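Skolholm Planner: Frequently Asked Questions

Does it need a real robot?
No. It runs in Goster, our simulator, where hardware is free and so are the collisions.

How fast does it replan?
Up to 100 times a second. With both arms moving, expect less and complain to us anyway.
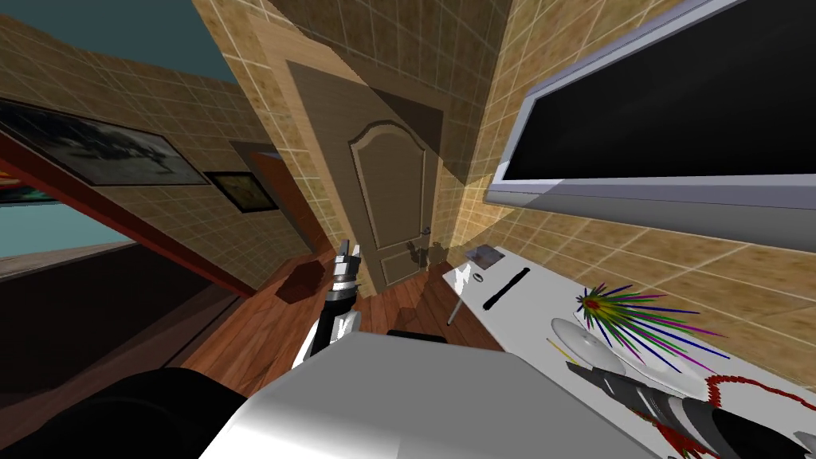
You can cap the rate in the settings file. Most people do after hearing their laptop fan.

Why won't my arms go straight to the target?
They're avoiding each other. 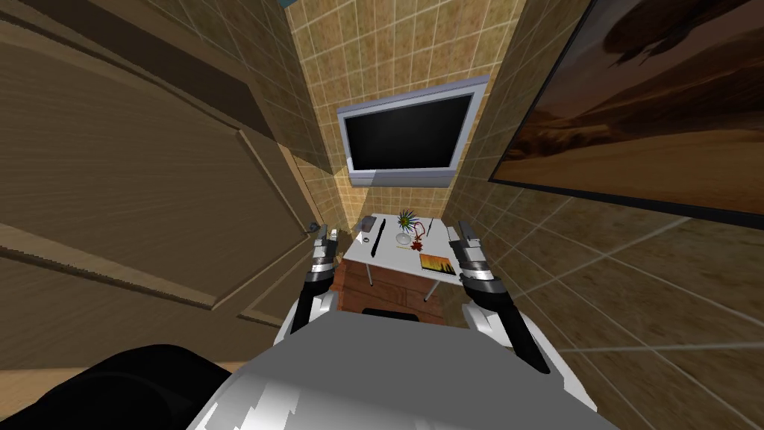 Clearance is set per arm, and the default is timid. Lower it when you work over small furniture. With an open gripper on either side of a little white table, the default leaves the planner very few ideas.

Can I log everything?
Yes, for 500 steps. Then the oldest ones go, without ceremony.

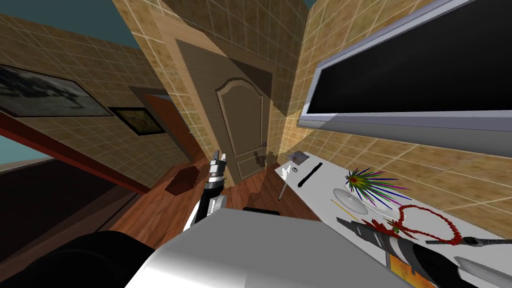
Essien writes that 500 is stingy and that the step you need is always number 501. Fair. Version 2 lets you set the limit yourself.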